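How to Spend a Day at a Tennis Tournament on a Grounds Pass

A grounds pass gets you through the gate and onto every outside court, but leaves you out of the main stadium. For a first visit it is the better ticket. You pay less, you sit closer, and you can leave a dull match whenever you like. These steps are written for the early rounds of a big tournament, when the outside courts are full from morning until dark.

1. Pick the right day

Go in the first half of the tournament. The singles draw shrinks fast, and by the second week most of the matches left are in the stadium. Late in the event a grounds pass mostly buys you juniors and doubles. Those can be fun, but know that before you pay.

Day sessions and night sessions are often sold separately for the stadium. A grounds pass usually covers both, but read the wording on your ticket. At the Porusach Open the pass runs until the last ball on the outside courts. At other events you have to be out by 6 p.m.

2. Buy the ticket

Buy from the tournament site first. If it's sold out, check the official resale page the evening before, when people with changed plans put theirs back up. My last pass cost 30 dollars that way, and I bought it from my couch.

Download the ticket before you leave home. Cell service near the gates is poor when everyone is trying to open the same app.

3. Read the order of play

The order of play comes out the evening before. It lists each court, the matches in order, and a start time for the first one only. The rest say "followed by." A best-of-five match can run two hours or five, so don't plan your day to the minute.

Mark two or three matches you care about and note which courts they're on. Then mark a backup on a neighboring court. If your first choice is a blowout, you can walk over.

4. Pack the bag

Check the bag rules. Many tournaments allow one small bag per person and no backpacks. I bring:

Sunscreen and a hat
A refillable water bottle, if the rules allow it
A phone charger
A light jacket for the evening
A small towel to sit on

Metal bleachers get very hot by noon, and the towel earns its space. Leave umbrellas at home. Most places won't let you open one in the stands, and a thin rain shell does the job.

5. Take the train

Parking can cost more than the ticket. At Porusach the Sitthichai stop is a short walk from the east gate, and the trains run late. If you do drive, use the Ultari lot and write down your row. Load your fare card for the return trip in the morning so you can skip the machines at night.

Gates open well before the first match. Aim to be in line when they do.

6. Start at the practice courts

Top players who will be in the stadium later often warm up in the morning, and anyone with a grounds pass can watch from a few feet away. A board near the entrance usually shows who is on which court. If you want an autograph, stand by the exit of the court and have your pen ready.

7. Get a seat

You can only enter or leave the stands during a changeover, when the players sit down between games. On small courts the line can be long. Court 6 at Porusach has 100 seats and fills up for anyone with a ranking. The largest outside court has 3,642 and rarely turns people away before mid-afternoon.

If you want the third match on a court, get in during the second. Sit high on the shady side if you plan to stay. Corner seats are easier to get and give you a good view down the line. 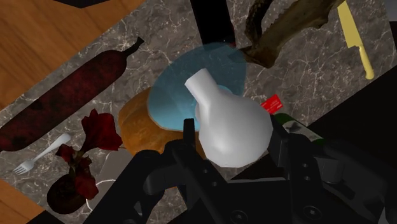
8. Eat early or late

Food lines are worst between noon and two. Eat at 11, or wait until three. The Stundetetti stand behind Court 9 sells a decent turkey sandwich and has shorter lines than the main food court. If outside food is allowed, bring some.

9. Stay for the evening

A lot of families leave at five. The light is better, the air is cooler, and the long matches from the afternoon are getting to the deciding set. Put on the jacket and move down to the front rows if the ushers don't mind.

Check the train schedule before the last match ends. If you miss the first train out, wait for the next one. It will be less crowded.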